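Notebook, demo bench
March 28, 2023

Open day is done and my voice is gone. Writing this down before I forget half of it, mostly so whoever sets up the May one doesn't have to start from zero.

We ran the Utitz house all afternoon, the dining room build with the two-armed robot in it, on the big screen by the window. I had planned on the kitchen build, but Purves (the physics plugin, for anyone reading this who missed the switch) still chokes on the drawer contacts and I didn't want to spend the day restarting in front of people. The dining room loaded in 52 seconds on the demo machine. That's long when you have a row of school kids looking at you, so next time load it before the doors open and leave it paused.

First group was small and very polite. I did the short talk – what a joint is, why the robot has to plan before it moves, why we do all this in simulation first – and then let them shout directions. "Left arm up" is a great crowd command, by the way. It's big and slow and everyone can tell when it's working. I had the head view up for that part and switched to the wrist views later.

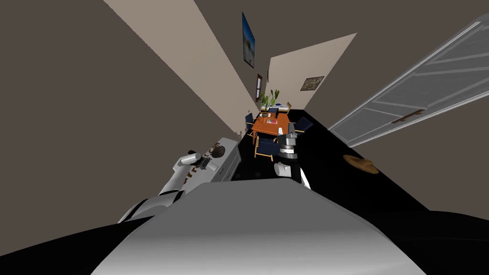

Second group was 19 people, which is too many for one screen. The ones in back couldn't see and started poking at the Daseck arm on the other bench (it was powered off, yes, I checked twice). We need either a second monitor or a rope. I'd vote for the monitor! We have one sitting in the storage room with a dead stand, and somebody here must own a screwdriver.

Head view got the most questions from the adults, mainly "why is it so bendy at the edges." I gave the wide lens answer and it went over fine, but a printed sheet with the same room in a normal view and the wide view next to each other would save a lot of arm waving. Putting that on the list.

Then the wrist cameras. I'd been worried about these because the whole room tips over when the wrist rolls, and I thought it would make people seasick. They loved it. One kid figured out before any of the grown-ups that the camera rides along with the gripper and started tilting her own head to match, and pretty soon the entire front row was doing it.
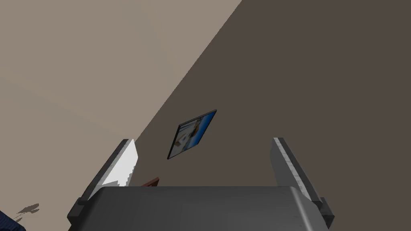
My talking point for the wrist view used to be a slide with arrows on it, and I've dropped the slide for good. It's so much better to stop the sim and ask the room which way is up. People go quiet, they argue, somebody points, and then you have them. With the roll parked where I had it, the little black-bordered picture on the wall was hanging at a slant right over the gap between the fingers, and that one thing did more explaining than my arrows ever did. You know how a picture is supposed to hang, so you can work out the wrist from it. I ended up using it for every group after that.

Things that went wrong, in no special order. The Prorkeck logger filled its buffer at 900 entries and stopped without a word, so the early afternoon runs have nothing saved past that point. I raised the limit and got 1005 on the last run with no complaint, but I'd like it to at least beep. The gamepad drifted. It pulled a tiny bit to the right whenever I let go of the stick, and I spent a good chunk of the day nudging it back while pretending I meant to. Also the clicker for the slides was in my coat the whole time.

Somebody asked how hard the gripper squeezes and I didn't have a number ready. I said it depends on what we set, which is true but it's a lousy answer when a person has come across town to ask you things. Would one of you please put the default value on a sticky note on the bench?

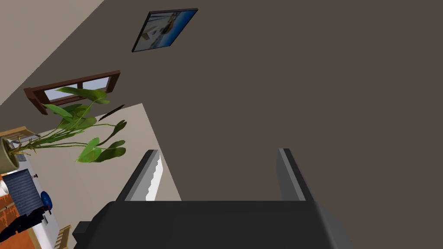 Last group came in late and had maybe ten minutes, so I skipped the talk and handed over the gamepad. Best part of the day. A grandfather type took it, was terrible at it, laughed at himself and then refused to give it up – he wanted to get the wrist level again before he left. I let him go over time. The cleanup crew was already stacking chairs behind us.

For May: preload the room, second monitor, swap the gamepad, logger limit stays where I left it. I want to try giving people the controls from the start and talking over them while they drive. Spare cables are back in the gray bin under the bench, and I still owe the front desk their extension cord.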